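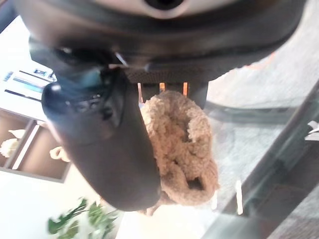
*Looped piece in a thick, nubby tan material, held in a dark grey gripper.*

# Widora New Recording Awards: Frequently Asked Questions

The Widora New Recording Awards support songwriters, producers and bands at an early stage in their careers. The answers on this page apply to the current round and should be read together with the Terms of Award. Where the two differ, the Terms of Award take precedence.

## Eligibility

### Who may apply?

Applications are accepted from solo artists, duos and groups of up to 9 members who write and perform their own music. The lead applicant must be aged 18 or over on the closing date and must live in the United Kingdom for the full length of the award. Other members of a group may be aged 16 or 17, provided that a parent or guardian has signed the consent form.

### Is the scheme limited to a particular style of music?

No. Past rounds have supported folk, grime, jazz, choral, electronic and guitar-based music, as well as work that does not fit easily under any heading. Applicants are asked to describe their sound in their own words. The choice of words has no bearing on the assessment.

### I have already released music. Am I still eligible?

Yes, provided that you have released no more than 2 full-length albums under any name. Singles, EPs, live recordings and guest appearances on other artists' releases are not counted. Albums withdrawn from sale before the round opened are counted.

### May I apply if I am signed to a label?

Artists who have signed a recording contract that includes an advance are not eligible. A distribution agreement, or a publishing agreement covering songs only, does not prevent you from applying, but it must be declared on the form.

### May cover versions be included?

The recording made with the award must consist entirely of original material. Arrangements of traditional songs are treated as original where the arrangement is your own. Samples may be used if they have been cleared in writing before the first studio session.

## The award

### What does an award include?

Each award provides 6 days of recording time at Pestum Studios, with an in-house engineer, followed by mixing and mastering of the finished tracks. Award holders also receive up to three advice sessions on royalties, registration and live bookings. These are held by video call and may be taken at any point during the award.

### Do the studio days have to be taken together?

No, although most award holders take them in two blocks. The first day must be booked within 9 months of the date of the offer letter. Days not used by the end of the award period are lost and cannot be passed to another artist.

### Who owns the finished recordings?

The artist does. Widora takes no share of the master recordings, the songs or any income from them. We ask for permission to stream one track on our website for 12 months, and for a credit on the release in the wording given in the offer letter.

### Is there any help with travel and other costs?

Award holders travelling more than 100 miles to the studio may claim standard-class rail fares and one room per night in approved accommodation. Fares must be booked in advance. Taxi fares are paid only where an instrument cannot reasonably be taken on public transport, or where there is an access need.

### I look after a family member. Can you cover the cost of replacement care?

Yes. The Carer Fund pays for replacement care and childcare on studio days and during advice sessions. It is separate from the award itself and is not seen by the panel. Please apply to the fund after you have received an offer - requests made in the main application form will not be considered.

## Making an application

### What do I need to send?

You will need to provide:

- two tracks, which may be demos, uploaded as MP3 or WAV files
- a statement of no more than 300 words on what you intend to record
- the names and roles of all members of the group
- details of any existing contracts or agreements

Video files, press cuttings and streaming figures should not be sent. They are removed before the application is passed to the panel.

### Does the quality of the demo matter?

Recordings made on a telephone are accepted and are common. The panel listens for the writing and the performance. Vocals should be clear enough for the words to be followed, or a lyric sheet should be attached.

### Can I submit in another format?

The written statement may be replaced by an audio recording of up to four minutes. Large-print and plain-text forms are available on request.

### When does the round close?

The form closes at 5 pm on the last working day of February. Late applications cannot be accepted, including those delayed by slow uploads, and we recommend that audio files are added well before the final day.

## Decisions

### How are applications assessed?

Every application is heard in full by 2 listeners working separately. Those with the highest combined marks go forward to the panel, which meets at Hinds Hall and makes the final decision. Panel members withdraw from the discussion of any artist they have worked with or taught.

### Will I receive feedback?

Artists who reach the panel stage receive a short written note. We regret that we cannot provide feedback on other applications.

### May I apply again?

Yes. Unsuccessful applicants may apply in any later round, and may send the same tracks. Previous award holders may not apply again, either alone or as part of a different group.

### Can a decision be appealed?

The decision of the panel is final. A complaint about the way an application was handled may be made in writing within 20 working days of the decision, using the form on the Contact page.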